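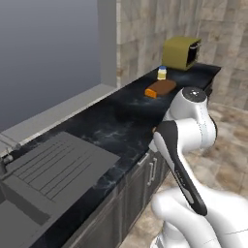
A green toaster and a small jar with a blue lid on a dark counter.

When I arrived in Marikar at nine in the morning, the plums were already in the pot. The owner of Kulel, a very small maker of jams and pickles, gave me a chair near the window and asked me to wait until she could leave the stove. Waiting is a large part of her work, she told me later. "People think that I stir all day. Mostly I stand and look at it."

She began to cook for sale after the bakery in Devden, where she had worked for many years, closed its doors. In the first season she made 164 jars, all of them plum. She carried them to the market in a baby carriage and brought half of them home again. "My price was too low and my labels fell off," she said. "A customer told me that cheap jam with no label looks like jam from a sick house. She was rude, but I printed new labels."

Last year she sold 2000 jars, and she does not wish to sell more. A shop in Jemell asked her for 700 jars of one kind, with the same color and the same thickness in each. She thought about it during one weekend and refused. The plums from the upper road are sour and the plums from the river are soft, and she did not want to mix them only to make them equal. 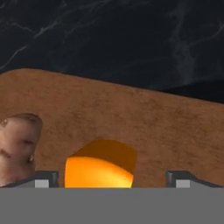 The hardest hour is the filling, when the jam and the glass must both be hot. She uses steel tongs from her mother, and the steel slips. Every season she loses a few jars in this way, and once she lost a whole tray. She would be glad to have small pale pads on the inner side of both fingers, like the ones in the picture, but the tongs are old and she is used to them. "My hand knows how hard to press," she said. "With new ones I must learn it again in the middle of August."

We spoke also about sugar. She uses less than her mother did, and for this reason she tells her customers to keep the open jar in the refrigerator and to finish it in one month. Some of them complain. An old customer brought back a jar with mold on it in April and wanted another one for free. He got it, together with a long speech about clean spoons.

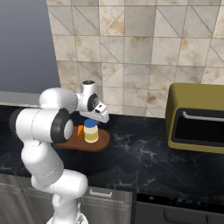 How long does she cook the plums?

She cooks them for 90 minutes on a low flame, and longer if the summer was rainy. She tests a drop on a cold plate and pushes it with a finger. When the skin of the drop makes small folds, she turns off the gas.

Before I left, she gave me a piece of bread with the foam from the top of the pot. The foam is never sold. Her neighbors come for it with their own cups, and by evening it is finished.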